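Home & Kitchen Help > Recycling and Trash > Paper and Cardboard

Can paper cups go in with the paper recycling or not?

Asked September 2018 – 3 answers

We moved to Paredes in March and the rules are different from where we lived before. At our old place everything went in one cart. In Paredes we have a blue cart for paper and cardboard, a gray cart for containers, and the regular trash. The lid of the blue cart says "clean paper and cardboard only" and lists newspaper, mail, boxes and egg cartons. It says nothing about paper cups one way or the other.

We go through a lot of them. My wife runs a craft group out of our house twice a month and there are usually 16 people, and everybody has a cold drink and then a coffee. The cups are the ordinary printed kind from the warehouse store. The sleeve they come in says "paper cups" and has a recycling symbol on it, but no number.

What I have been doing is rinsing them and putting them in the blue cart. Last week there was an orange tag on the handle that said "contamination" with no other explanation. The cart was emptied, so I don't know if it was the cups or something else. There was also a pizza box in there with some grease on the bottom.

So my questions are:

Are paper cups paper, as far as recycling goes?
Does rinsing them make any difference?
If they can't be recycled, can they go in a backyard compost bin? We have one of the black plastic ones.

I called the number on the tag and got a recording.

Answer 1 (marked as accepted)

Most paper cups are not accepted with regular paper, and I would bet the cups had as much to do with your tag as the pizza box did.

A cup made for drinks has to hold liquid, so the paper is coated. On hot cups and most cold cups sold now, the coating is a thin layer of polyethylene plastic on the inside. Some cold cups have it on both sides. Older cold cups were waxed, and you still see those at ball games. An ordinary paper mill turns paper back into pulp by soaking and stirring it. Newspaper comes apart fast. A coated cup comes apart slowly and the plastic film has to be screened out, and many mills are not set up to do that. There are mills that do take cups, and some cities send their cups to them. It depends on who buys the paper from your hauler.

Rinsing is good practice for anything you recycle, but it does nothing about the coating. If your program doesn't take cups, a clean cup is still a cup they don't take.

The symbol on the sleeve doesn't tell you much. It may be about the sleeve itself, or the carton it shipped in. Go by the hauler's list.

How to check a cup for coating:

1. Tear it down the side from the rim. Pull slowly. With a plastic coating you will often see a thin clear film stretch at the tear.

2. Scratch the inside with a fingernail. Wax comes up in little white curls. Plastic doesn't.

3. If you still can't tell, cut a strip and leave it in a jar of warm water overnight. Plain paper goes soft and you can mash it with a fork. On a coated strip the paper may soften at the cut edges but the film stays in one piece.

Printing on the outside doesn't tell you anything about the lining. I have had plain white cups and brightly printed ones that both turned out to be plastic lined.

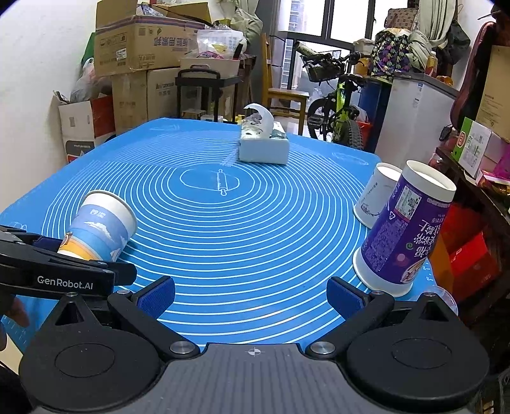 4. Look up the list on your hauler's website and search for "cup" and also for "carton". Some places put cups in with milk and juice cartons, and those may belong in your gray cart. The paper list on the lid is usually the short version.

On compost: plastic-lined cups, no. The paper will rot but you will be picking bits of film out of the bed for years. I did this with 8 cups as a test and regretted it. Cups marked "compostable" mostly have a plant-based lining that needs the heat of a commercial pile. Mine were still in one piece after 90 days in a backyard bin.

For the craft group I would buy a set of washable tumblers. Thrift stores have them cheap.

Was this helpful? Yes 17 – No 1

Answer 2

Just throw them out. It's a cup. We had Cindari pick up our recycling at my last address and they tagged us for everything.

Comment on Answer 2: Some of us pay by the size of the trash cart, so it does matter.

Answer 3

I agree with the first answer, and the greasy part of the pizza box could also get you a tag. Tear off the bottom, put that in the trash and recycle the clean top.

If you have cups left over, they are good for starting seeds. Poke a hole in the bottom and they last long enough to get tomatoes going. Take the plant out of the cup before it goes in the ground.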